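Quick warning before you start: I wrote this up after we'd finished the pilot, so it's the order I wish we'd done things in. The method is the two-view agreement check we've been calling Grarnula. You train one policy on the head view and one on the wrist view, let them both propose the next move, and use how far apart they are as your signal that the robot is about to do something dumb. It needs no extra sensors and no labels beyond your usual demonstrations.

You'll want a two-arm setup with a camera up top and one on each wrist, plus a set of demonstrations you trust. We used 1000 for training and kept 100 aside. Don't touch those 100 until step four. (I know. I touched them. I had to redo a whole Monday.)

## 1. Pick a room with stuff in it

Our first try was in the tidy lab at Betancur, and the two policies agreed on pretty much everything, which told us nothing. Dulce Ledesma talked me into moving to a real room with furniture and clutter, and the disagreement numbers finally started to mean something.

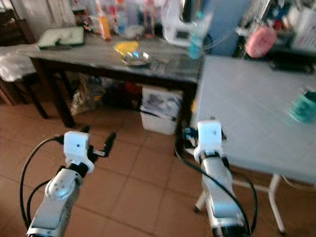 *Head view, both arms up, dark table ahead and the pale one off to the right.*

Leave the tables alone once you start recording. You can move the small things on top between episodes, and you should, but if a whole table shifts then the head policy gets lost for reasons that have nothing to do with your check.

## 2. Train the two policies separately

Same network, same seed, same number of steps. The only thing that changes is which camera goes in. Resist the urge to share an encoder! I tried it to save training time and the two halves started making the same mistakes together, so the disagreement went quiet exactly where I wanted it loud.

Ask each policy for a chunk of 16 moves at a time. Shorter chunks made the score jittery, and longer ones meant we noticed trouble too late to stop.

## 3. Compute the score

For each chunk:

- put both proposals in the same base coordinates
- take the distance between gripper positions at every move
- average over the chunk
- divide by the average you get on the training set

That last division is the one people skip. Without it, you're comparing a slow careful reach with a big sweep across the room, and the sweep always looks scarier. With it, a score of 1 means "ordinary amount of arguing," and you can read everything else against that.

## 4. Set your threshold on the held-out episodes

Run the score over your 100 and plot it. We settled on 2 as the stopping point. Yours may land somewhere else, so please look at the plot before you copy my number. Wálter Giraldo wanted a separate threshold for each arm, and we went back and forth on it for most of June. I still like the single one — fewer knobs, and it held up fine when we swapped left for right.

## 5. Look at what the wrist camera sees when the score spikes

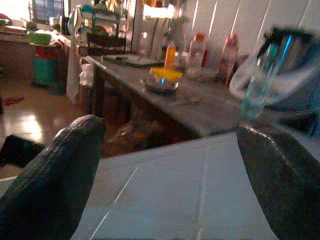 High scores bunch up during the approach, before the gripper is close to anything. My guess is that the wrist policy has too many reasonable places to go at that point, while the head policy has a better idea of where the arms are in the room. Try pulling up a wrist view from that stretch and covering the targets one at a time. With the yellow lid, the orange bottle and the pink-red one all in sight past the fingers, there's plenty to pull a proposal sideways, and the fingers themselves take up a big piece of the lower view. If covering one thing drops the score back toward 1, you've found your distraction. If nothing changes, suspect your calibration first and go check that the wrist camera hasn't slipped in its mount.

## 6. Decide what a stop does

We keep it simple: arms hold still, both policies get asked again, and if they still disagree a person takes over. I tried blending the two proposals and I don't recommend it. Halfway between two good grasps is usually a bad one.

The Evberg scripts already log both proposals, so you can run this whole check on old recordings before you try it live. Start there. The version on Ekbridge is older and still has the shared encoder turned on by default, so set that to off or you'll be chasing the same problem I did.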